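**plalier_pete** – Anyone else still hanging doors on butt hinges? Did 3 in the back bedrooms over November and my knees haven't forgiven me! 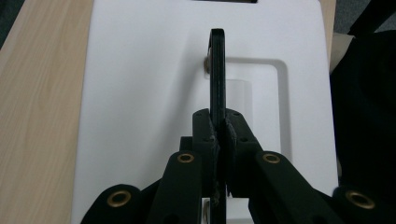 Anyway, I paid 40 quid for the lot and I'd still pick them over those spring things.

**Safta Ene** – Sorry, can't agree. Mine squeaked within 20 days, oil or no oil.

**soritz114** – Did you pack them out with card? I always do – cereal box is fine.

**Safta Ene** – No... might try that.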